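Registration week, and what the centre logs say

29 April 2018

Registration for the August sitting closed on Friday at the Welldale centre, where I look after the machines and the network two days a week. I kept notes as it went along, mostly for my own use, and have tidied them up a little.

The centre took 596 candidates through registration. The capacity filed with the exam board is 150 seats in one room, plus 14 spare machines which are powered on but not given to anyone unless a seat fails. The board's rules let a centre file a higher figure if it runs a second room. We don't. The second room has no separate power feed, and I would not sign for it.

The registration software is Simus, which replaced the old forms last year. It does three jobs: it takes the candidate's details, it checks the fingerprint against the profile made earlier by text message, and it prints the slip. The first and third jobs gave no trouble. The second failed on first attempt for 275 candidates. Most went through on the second try after wiping the reader. The rest had to be done with a different finger, and Simus only offers that option after three failed reads, so each of those cases held up the queue.

I raised this with Remedios Ambrosio, who runs the front desk. She had already worked out her own fix, which was to keep a damp cloth and a dry cloth next to each reader and have candidates use both before sitting down. First-attempt failures dropped from the second morning onwards. I have no clean figure for how much, as the log does not record which desk a read came from.

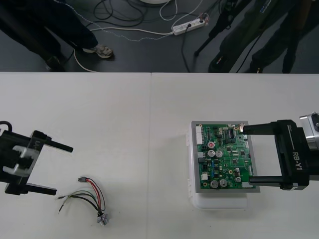
Grippers either side of the table, with a small wire harness.

The link test was a separate matter. The board runs it from its own end: every seat must open a dummy paper, hold the connection for the length of a real session, and submit. We passed at the second attempt. The first run lost one row of seats halfway through, and the fault was a switch set to power down idle ports. A dummy paper with no one typing looks idle. In a live exam it would probably not have shown up, but a candidate who stops to think for a long while on a maths question would be in much the same position.

Two other centres in the district, Dagdag and Demar, use the same model of switch. I have sent both of them the setting to change. Dagdag replied within the hour. Demar has not, and their link test is still to come.

Points I want settled before August:

Simus should offer the second finger after one failed read.
The log needs a desk number.
The spare machines should be included in the link test. At present they are not, so a candidate moved to one is sitting at an untested seat.
Slips should print the arrival time in larger type. Several parents read the closing time as the arrival time.

I will write again once the board has answered on the spare machines.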